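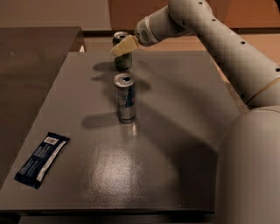
Figure 1. Gripper over the farther can. Table clearing, mixed items.

Unit 6: Can machines do the chores yet?
Course notes, revised August 6, 2018
Lecturer: Verena Hollenstein. Labs: Wolfram Wendt.

6.1 Scope

The previous unit dealt with arms bolted down beside a conveyor, where part, pose and order are all known before the motor turns. This unit deals with the other case. Clearing a table, loading a dishwasher, folding towels, sweeping a workshop floor and putting tools back on a shadow board are all jobs a twelve-year-old can be told to do in one sentence. We ask what has to be added to that sentence before an arm can do the same.

For the purposes of the unit a chore is a task with three properties: the objects are not fixed in advance, the workspace is shared with people, and the standard for "done" is set by whoever lives or works there. A paint line fails all three tests. A lunchroom table passes all three.

6.2 The table-clearing problem

Refer to Figure 1. Two cans are standing and a wrapped snack bar is lying flat. Treat each as a separate grasp problem.

Farther can. A standing cylinder is about as friendly as household objects get. It is symmetrical about the vertical axis, so the angle of approach is free, and colour against a dark gray table makes it easy to segment. The silver top is less helpful. Depth sensors that rely on projected light behave poorly on bright metal, and the rim is where a top grasp needs the best data.

Nearer can. It is tall and slim in proportion, and the tab has been opened. An opened can may be full, half full or empty, and a single view from above does not settle which. Mass, centre of gravity and the permitted tilt all depend on the answer. The usual approach is to lift a few millimetres, read the wrist load, then choose a motion. Also note that an empty aluminium can dents at forces a full one will tolerate.

Snack bar. Lying flat, it offers little height for the fingers to close on. Options are a pinch on the crimped end, a slide to the table edge, or suction. Suction on a wrinkled wrapper leaks. The slide is reliable but needs a clear path to the edge, so the order of removal matters.

The glossy tabletop adds a reflection at the base of the nearer can, and the arm throws a large shadow of its own. Both move or change as the work proceeds. A background model taken before the arm enters will be wrong once it is over the table.

6.3 Rubbish or not

Grasping is the better understood half. The harder half is deciding where things go. An opened can might be finished or might belong to someone who has gone to answer the phone. People settle this with context, or they ask. Most current systems do neither and are given a rule, such as "all cans to the recycling bin". The rule holds in a lab and annoys everyone in a kitchen.

6.4 Counting success properly

The Rellitz exercise uses 1,000 logged grasp attempts on household items, of which 77 failed. That is a success rate of 92.3 per cent per grasp. Assuming independence, a table with ten items is cleared without a failure less than half the time (0.923 to the power of 10 is 0.449). Shop-floor users at Fistport would not accept this, and a household should not either - a dropped can on carpet costs more than the labour saved.

Retries help only if the failure is detected and the object is still reachable. A can that has rolled under the fridge is neither.

6.5 Exercises

1. Propose a removal order for the three items in Figure 1. State which assumption about the opened can your order depends on.
2. Repeat the calculation in 6.4 with one retry allowed per item.
3. Write a definition of "cleared" for a shared lunchroom table in 2 sentences. Exchange with a partner and find a case that breaks it.

Hand in to Wolfram Wendt before the lab. Reading for next unit: the Nonska notes on deformable objects, first half only.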